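Startseite Magazin Meinung Technik Archiv Kontakt

Der Griff ins Abo

Seit März liegt mir ein Angebot der Firma Tevow vor, und ich gebe zu, dass ich es öfter gelesen habe als manchen Roman. Es heißt Skomia und umfasst zwei handgeführte Greifer, eine Software namens Duman und einen Servicevertrag, der länger ist als die Bedienungsanleitung. Man nimmt die Greifer in die Hand, macht die Arbeit vor, und irgendwann später soll ein Roboter sie nachmachen. Bis dahin arbeitet man selbst. Das kostet 49 Euro im Monat, pro Hand.

Ich halte die Grundidee für vernünftig. Wer je versucht hat, einem Industriearm per Tastenfeld beizubringen, wie man einen Lappen faltet, der weiß, warum Menschen lieber Brot backen. Ein Tuch hat keine Kanten, auf die man sich verlassen könnte. Es fällt jedes Mal anders, und die meisten Vorführungen auf Messen nehmen deshalb Würfel. Dass Tevow ausgerechnet mit Putztüchern und verpackter Ware wirbt, spricht für Mut oder für eine junge Marketingabteilung.

Mich stört das Preisblatt. Im Grundpaket sind 2000 Vorführungen enthalten, was nach viel klingt, bis man an einem Nachmittag merkt, wie schnell man Tücher anhebt. Danach wird nachgebucht. Die Laufzeit beträgt 18 Monate, die Kündigungsfrist steht in einer Anlage, die Anlage steht im Kundenbereich, und in den Kundenbereich kommt man mit Vertrag. Der Prospekt nennt außerdem 98 Prozent Erfolgsquote beim Greifen textiler Objekte. Gemessen wurde in der hauseigenen Halle in Gostotgate, bei welchem Licht und mit welchen Textilien, erfährt man nicht. Ich hätte gern die restlichen zwei Prozent kennengelernt, denn vermutlich arbeiten die bei uns.

Zur Ehrenrettung: Die Greifer liegen ordentlich in der Hand, der Abzug geht leicht, und nach einer Stunde tut einem nur die Schulter weh, nicht der Daumen. Die Software erkennt verwackelte Aufnahmen und sortiert sie aus. Leider zählt sie diese trotzdem mit, und zwar auf das Kontingent. Auf Nachfrage nannte der Vertrieb das Verfahren transparent. Da hat er recht, man sieht das Geld sehr deutlich gehen.

Kleinen Betrieben rate ich zum Mieten auf Probe, sofern Tevow sich darauf einlässt, und zu einem Blick in Anlage C. Große Betriebe haben für so etwas eine Rechtsabteilung. Ich selbst werde wohl unterschreiben, allerdings erst einmal für eine Hand.

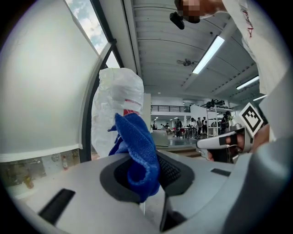

Gehören die aufgenommenen Vorführungen nach Vertragsende dem Kunden?

Laut Vertrag bleiben sie beim Kunden, der sie vor Ablauf der Laufzeit selbst aus Duman exportieren muss.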